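Le grand déballage de la vaisselle de fête : galerie

Chaque hiver, l'atelier Kistelent ressort ses gobelets, et chaque hiver on jure que l'an prochain tout sera étiqueté. Petit tour du propriétaire, une image et beaucoup de légendes.

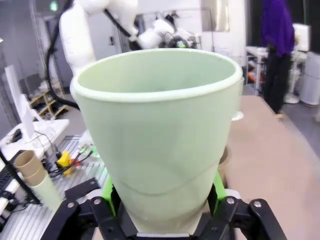

Le gobelet vert menthe

Grand, évasé, bord blanc bien épais, d'un vert pâle que Toshio appelle « menthe » et Effie « salle d'attente de dentiste ». L'intérieur est vide et un peu plus foncé. La ligne courbe vers le bas donne à penser qu'il y en a un deuxième emboîté dedans, vieille habitude de la maison : on croit prendre un verre, on en prend deux, et le second ressort collé au moment du toast.

Au fond, quelqu'un en haut violet tourne le dos à la vaisselle, face à un meuble blanc. Une attitude que nous avons tous adoptée un jour ou l'autre.

Les légendes des absents

L'album en ligne de l'an passé comptait 358 vues, dont une bonne moitié imputable à Rupert Rainer, qui cherchait la photo où il ne ferme pas les yeux. Il la cherche encore. Les images sont parties avec l'ancien hébergement, les légendes sont restées, et comme plusieurs d'entre vous les ont réclamées, les voici telles quelles.

La série Skelluvia. Assiettes à dessert achetées en lot par Jarrah Pearce, 16 pièces annoncées, un motif de fougère que le vendeur disait « intemporel ». Il l'est, dans la mesure où personne n'a su dire de quelle décennie il venait. Ne passent pas au micro-ondes. L'une d'elles y est passée.

Le saladier de Yuto. Trop grand pour l'évier, trop grand pour le placard, trop petit pour la salade de Yuto Ichikawa. Il vit sur le réfrigérateur de février à la fête suivante et sert entre-temps à ranger les piles.

Le pichet Billonari. Verse très bien, à côté. Effie Halliday soutient que c'est une question de poignet et a proposé une démonstration, dont la nappe garde le souvenir. Se tient par l'anse, avec un torchon dessous et une certaine philosophie.

Les cuillères à glace. Une pour gauchers, une pour droitiers, une pour la déco. La troisième est la plus lourde, et c'est toujours elle qu'on attrape.

La boîte à couvercles. Aucun ne correspond à quoi que ce soit dans la pièce. On a essayé de la jeter deux fois. Elle est revenue avec un couvercle de plus.

Le plateau tournant. Don de Toshio Higuchi, excellent pour partager les sauces, redoutable dès qu'un enfant découvre qu'il tourne vite. Réservé désormais au fromage, qui a plus de tenue.

La carafe dite « Đồng ». Le mot est écrit au feutre sous le pied, de la main de quelqu'un qui n'est plus là pour s'expliquer. Contenance inconnue. Elle a contenu du thé glacé, des tulipes et, pendant tout un printemps, les clés du vestiaire.

Côté pratique

La fête a lieu le 3 décembre. Il nous faut 20 gobelets, pas forcément verts, de préférence séparés les uns des autres avant d'arriver sur la table. Si deux se coincent : eau froide dans celui du dedans, eau tiède autour de celui du dehors, et on tire droit. Jarrah conseille de taper dessus. Ne pas écouter Jarrah.

Ceux qui auraient emporté une assiette à fougère par mégarde peuvent la rapporter sans un mot, aucune question ne sera posée. Rupert en posera peut-être une.

Pour ajouter une photo à la galerie, envoyez-la à Effie avec une légende de deux lignes. La dernière proposition de Yuto faisait 1005 mots et portait entièrement sur la vinaigrette. Elle est affichée dans le couloir, à côté du compteur électrique.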